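# Chapter 7. Vinegar from Wine and Cider

Vinegar is made in two stages. Yeast first turns sugar into alcohol, and acetic acid bacteria then turn the alcohol into acetic acid. The first stage was covered in the chapters on must and primary fermentation. The present chapter deals with the second stage only, and it assumes a base wine or cider that has finished fermenting and has been racked off its lees.

The two stages have opposite needs for air. Yeast can make alcohol in a closed tank. Acetic acid bacteria need oxygen for as long as they are working, and a batch deprived of it stalls within a short time. Much of the equipment described in Sections 7.3 and 7.4 exists to bring liquid, bacteria and air together. 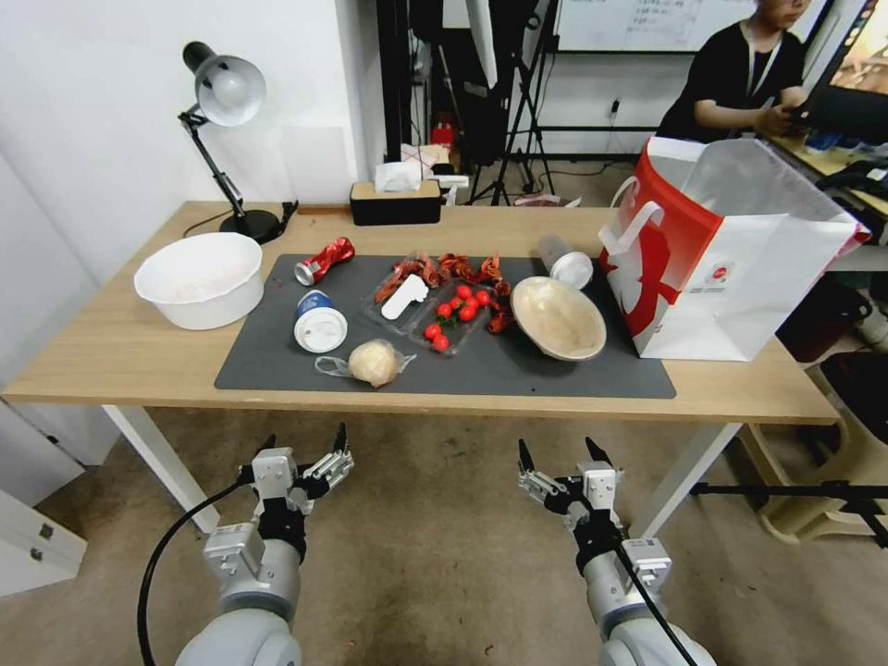

*Figure 7.1. Crushed soda can and lidded paper cup.*

## 7.1 The base liquid

Alcohol content sets the upper limit on acidity. As a working rule, each percent of alcohol by volume yields slightly less than one percent of acid. A base at 7 percent alcohol is suitable for a table vinegar. Most grape wines are stronger than this and are diluted before use.

Free sulfur dioxide should be measured before the base is accepted. A wine protected for bottling often carries enough sulfite to delay the culture or stop it altogether. Aeration lowers the level, but slowly. The producer at Gondgate whose records are used in this chapter now sets aside unsulfited wine for vinegar at the June racking.

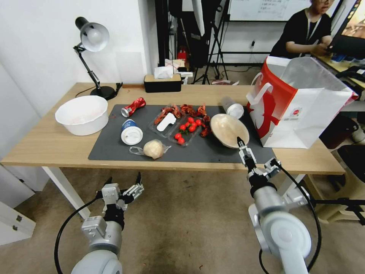
Roya Nikzad, reading this section in draft, held that it makes too much of sulfite and too little of residual sugar, which in her cellar at Pakzad has caused more cloudy barrels than any other fault. The point is a fair one for sweet ciders. Sugar left in the base can restart the yeast when the barrel warms, and the resulting gas disturbs the surface film. Problem 4 at the end of the chapter takes up such a case.

## 7.2 Starting the culture

The usual starter is unpasteurized vinegar from a sound batch. It is added at one part starter to four parts base. Its acid lowers the pH at once and holds back molds and film yeasts while the bacteria establish themselves.

Temperature should be held near 28 °C. Below 20 °C the rate falls sharply. Above 35 °C the bacteria weaken, and losses of alcohol and aroma by evaporation become serious.
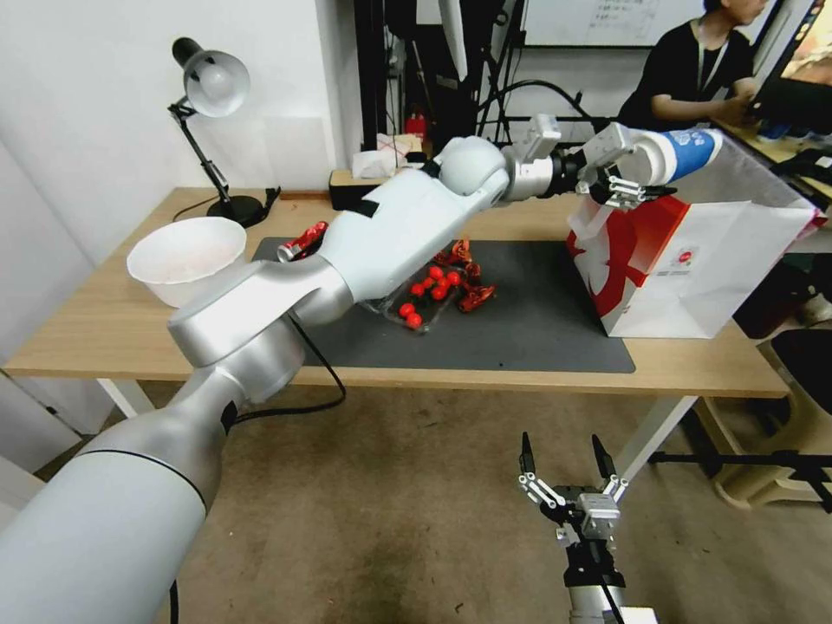
Once the film has formed, it should not be broken. Fresh base is fed from beneath through a tube that reaches close to the bottom of the barrel. Vinegar is drawn from a tap set low in the head. Shahla Talebi's trial at Unberg followed one oak barrel run in this manner for 67 days, with titratable acidity taken every second morning. Her data are given in Table 7.2 and should be plotted before Section 7.3 is read.

Conversion must be stopped while a little alcohol remains. When the alcohol is used up, some species begin to oxidize the acetic acid itself, and the batch loses strength.

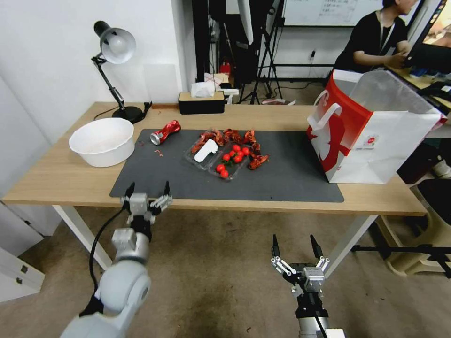 *Figure 7.2. Cherry tomatoes in a two-compartment clear tray.*

### Terms used in this chapter

**Base:** the fermented liquid to be converted.

**Mother:** the film of cellulose and bacteria at the surface.

**Titratable acidity:** total acid found by titration, stated as grams of acetic acid per 100 mL.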